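Okay, slide one, skip my bio, they can read. Go straight to the clock thing.

So when we started on the garment planner I figured the hard part would be the cloth. Everybody figures that. Then A-yeong plotted the left wrist against the right wrist for a single fold and the two hands were 36 milliseconds apart, which doesn't sound like much until you remember both hands are holding the same sleeve! The planner was learning that the left hand gets there first. We'd been tuning the grasp loss for all of August over a clock offset.

(Pause here, people usually laugh. If they don't, move on.)

Next slide, the fix. We stamp at capture and not when the message arrives, then we slide one stream against the other until the finger-opening curves and the motion agree. Peter Hájek wrote the aligner in an afternoon and I spent two weeks breaking it. It's in Prarasero now, under sync, and there's a flag to turn it off if you enjoy suffering.

Segmentation. This is the part I want to slow down on. Our mask model was trained on one shirt on one plain table. Put it in a bedroom and it's a mess, because the blanket is cloth, the sheet is cloth, the pile next to the bed is cloth. Asking "which pixels are fabric" gets you the whole bed. What we ask now is "which fabric moves with the fingers," and for that you need tracks over time, so the mask comes out of the tracker and not the other way around. Dark clothes are still the worst. A black sleeve next to black gripper fingers, forget it, the boundary just wanders. Lettering and patches help a lot, they give the tracker something to hang on to.

Other hand in view: mask it, but keep its pose. We threw it away at first and the planner got noticeably dumber about when to let go. Kipchumba has the ablation if somebody asks, I don't want to put the table up.

Numbers slide. 2,000 episodes in, 400 tossed by the checker, mostly for tracking dropouts. Say that the checker is picky on purpose. Don't get dragged into the threshold argument with Man-sik, he'll be in the second row.

What's still bad: the planner re-plans too often when a fold slips, so it dithers. You get this little back and forth at the hem. I think it's the horizon, Peter thinks it's the cost on finger opening. Open question, say so, ask for ideas.

Last slide, black garment over the peach and white blanket, other gripper coming in from the left. Leave it up for questions. 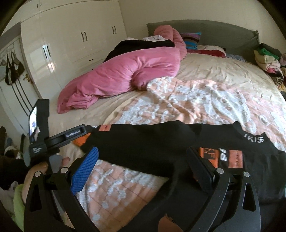
GRALTECK / Manipulation Software Team / Talks

Comments (3)

Dong-hyun Sung
Does the aligner cope with drift, or only a fixed offset? Ours creeps over a long session.

Kipchumba Mugo
Fixed offset per episode. For long ones cut them up first and run it on each piece, it's good enough for us.

petkov_fan
I'm with Peter on the hem dithering. Try raising the cost of reopening the fingers before you touch the horizon, and please post the plot!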